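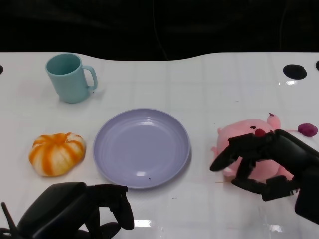
Thursday, May 29, 2025
Bench notes, table 2. Prop set B (tableware and soft toys), placement and surface check.

Purpose: settle which items stay in set B before it goes into the Fairweather bins, and write down how the pieces behave on the white top. The last full entry for this set is from December and predates the new plates, so most of it no longer applies.

Items out today: mug (pale blue-green plastic, one handle), plate (lavender plastic, shallow, raised rim), squishy pumpkin (orange and cream stripes), plush pig (pink). Everything else in the set stayed on the shelf.

Surface. Wiped the top with the Anside cleaner, two passes, then a dry cloth. Still too glossy for my taste. Overhead lights come back as bright patches toward the near edge and they move as you move your head, which makes small specks hard to find. Going over the top by hand works better than looking. The panel seams are faint and I could not feel any of them with a fingernail at the middle of the table. Did not check the far edge.

The holes along the back are still open. The pumpkin is the item I would worry about, as it is the one that can roll. It goes on the left, forward of the mug, and stays out of the back strip altogether. Grommet covers were requested from Protach and have not arrived.

Plate. Outside diameter measured twice with the calipers, 169 mm both times. Matte finish, raised rim, faint concentric ridges in the well. The ridges give soft items a little more grip than the bare table does. Pushed sideways by hand while empty, the plate slides easily. With a plush on it, it drags a bit more but will still creep if the plush is set down at an angle. No rubber feet on this model. I do not want to add any, because then it stops stacking with the others.

Plush on plate. The pig covers most of the well and does not sit inside the rim in any real sense; it rests on it. Lying on its side it is stable. Upright it leans and then goes over within a few seconds, so side is the default from now on and the card in the bin should say so.

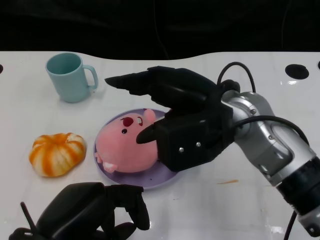
Pig on plate, side position. Mug and pumpkin at their left-hand stations.

Specks on the plate again. Most likely lint or table dust, I have not looked at it under the loupe. Add the plates to the wipe-down list; the list only names the table at present.

Mug. No complaints. Straight enough to stand anywhere on the top, handle to the right by convention. I tried it with the handle to the rear for a while and went back, as the handle is easier to catch with a sleeve that way. Volume not measured. It is listed in the inventory as "cup, blue," which has already caused one mix-up with the drinking cups from the kitchen. Change to "mug, blue-green, prop only."

Pumpkin. Slow-rise foam, or something close to it. Weighed on the small scale after taring with a sheet of paper, but the reading drifted and I do not trust it, so no number here. Compressed by hand to about half height and released: recovers fully, slowly at the end. It picks up dust faster than the plastic pieces and should be in a bag when stored. The stripes have no visible wear.

Spacing. What works is a clear gap of bare table between every pair of items, at least 100 mm where there is room for it. Closer than that and the plush gets nudged whenever the plate is adjusted. The pig's start position is on the right, flat on the table, with the plate near the middle.

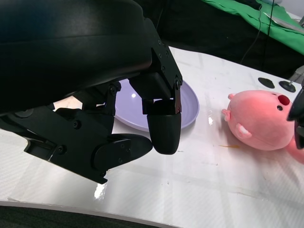
The gap between plate and pig is the one that matters most, and it is the one people let shrink over a morning as things get put back by eye. I considered tape marks and decided against them for now: tape residue on this top is a nuisance and the Mureo tape is the worst of what we have. Small pencil ticks on the seam lines would do the same job and wipe off. To try.

Plush condition: nap is even, seams closed, face parts all attached when tugged. Washable according to the tag, cold, no dryer. It has not been washed since it came in.

Decisions
– All four items stay in set B.
– Pig stored on top of the plates, never under them.
– Pumpkin bagged.
– Inventory wording for the mug changed as noted.

Open
– Grommet covers, ask Protach for a date.
– Loupe on the specks.
– Repeat the pumpkin weight on the better scale, after it has warmed up.
– Friction check on the plate with a proper pull gauge. The hand push tells me very little.
– Far-edge seams.

Set returned to bin, lid on, bin on the lower shelf.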